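Kisent Owners Board > General > Spotted and Rumors

Thread: Euro-spec Jaber wagon with M plates near Grararville, anyone buying this?

lugnut_larry
Coworker swears he saw a Jaber wagon on Route 9 just outside Grararville with a manufacturer plate on it. Orange rear fog on the left side only, the long narrow plate recess with a US plate screwed into the middle, amber turn signals. He did not get a picture, naturally. He is already telling everyone at lunch that the wagon is coming here next year.

I've been hearing that the wagon is coming since I had hair. Does anybody have anything better than "my coworker saw one"?

drumbrake
It's real, or at least the car is. I passed one at the gas station by the outlet mall in March. Silver, steel wheels, no badges on the tailgate. What it means is another question. An M plate tells you a company owns it and that's the end of what it tells you.

Suppliers have these too. Dundex has a building ten minutes from there and they do seat tracks and latches. If I had to bet I'd say it's a latch car.

wagons_or_walk
Or they are benchmarking it for sale here and you two are determined to be miserable. The sedan is dying, the hatch is gone, they need something to put next to the crossover. Why would you bring a whole wagon over on a boat for a latch?

drumbrake
Because the latch is on the wagon. You can't test a wagon tailgate on a sedan.

lugnut_larry
Got to give him that one.

wagons_or_walk
Fine, but the guy driving it was not a latch guy. Your coworker said it had two people in it and a laptop on the dash, didn't he?

lugnut_larry
He said a laptop OR a tablet, and then at lunch it was two laptops. By Friday's telling it'll be a film crew. I wouldn't hang anything on it.

oilpan_ed
Couple of things from somebody who used to do import paperwork for a living (not for Kisent, before anyone asks).

A car brought in for testing doesn't have to meet the US rules on lights and bumpers the way one on a dealer lot does. It comes in on an exemption, it stays a set time, then it gets exported or crushed. So the left rear fog and the skinny plate recess prove it is a Euro car, and that's all. If they were serious about selling it you would more likely see one with side markers taped on and ugly bumper blocks.

Did either of you see side markers?

drumbrake
No side markers on the one I saw. I looked.

wagons_or_walk
Early car then. Side markers come later.

oilpan_ed
Everything comes later on this board. We had a thread with 1,208 replies on the diesel and that one came never.

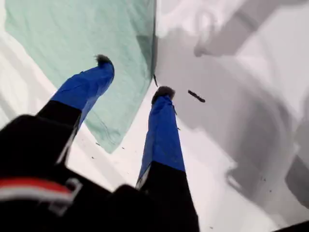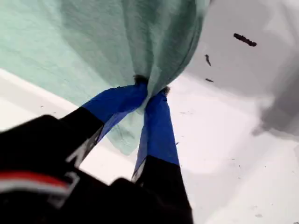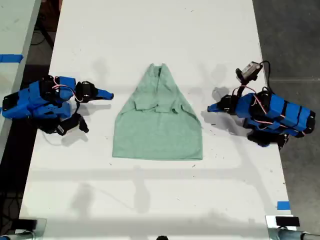 Page 2

tenmm_socket
I read the whole first page and I'm more confused than when I started. Is there a list someplace of what Kisent has over here on M plates? Some kind of public record?

oilpan_ed
Not one you could use for this. The plate goes with the company and gets moved from car to car. You could see the same plate on a pickup next week.

lugnut_larry
So even if somebody gets the plate number we learn nothing.

oilpan_ed
You learn who pays for the plate, if the state will tell you, and they don't like to.

hatchback_hank
I'll be the one to say it. Even if they sold it here, who on this board would buy one? New, I mean, off the lot, at sticker. Last time we did a poll on the hatch, 900 of you voted "would buy." The dealer in Grararville had two of them sitting out by the dumpster until the tires went flat.

wagons_or_walk
I would buy one.

hatchback_hank
You drive a 14-year-old sedan with a coat hanger for an antenna.

wagons_or_walk
Because they won't sell me the wagon!!

drumbrake
Also "would buy" in the poll turned out to mean "would buy used in six years with a manual." Go back and read the comments. I think I voted for it myself.

tenmm_socket
What engine was in it? The Euro one has that small turbo we never got. If it was the US engine that would mean something, right?

drumbrake
It was parked at a gas pump, shut off. I didn't crawl under it. The guy was already giving me a look for walking around the back twice.

oilpan_ed
Engine would be the thing to know, yes. A Euro body with the US engine would make me sit up a little. A Euro body with the Euro engine is a parts car with a nice seat.

lugnut_larry
Exhaust? Single pipe on the left is the small turbo, I thought.

drumbrake
Single, left side, pointing down. Take that for what it's worth. I've been wrong about exhausts before, and at length.

wagons_or_walk
They could still swap it. The US engine fits, people have done it over there.

oilpan_ed
One person did it over there, and he sold the car.

hatchback_hank
My cousin parts the counter at the dealer and she says there's nothing in the system for a wagon. No tailgate glass, no rear wiper, no roof rails. Parts show up in there months before a car does.

wagons_or_walk
How many months?

hatchback_hank
Enough that you should fix your antenna.

tenmm_socket
Is it worth emailing Kisent? I did it once about a recall and got a pretty decent answer.

lugnut_larry
You'll get "we don't comment on future product." I have that email from them four times, same wording, one of them has my name spelled wrong.

oilpan_ed
What would help is a clear shot of the rear corner and the side of the front bumper. If there are side markers, molded in and not stuck on, I'll take back most of what I said. Without that it's a silver wagon near a supplier.

drumbrake
I go past that gas station every morning at 6:40. If it shows up again I'll get the bumper.

wagons_or_walk
And the tailpipe.

drumbrake
And the tailpipe.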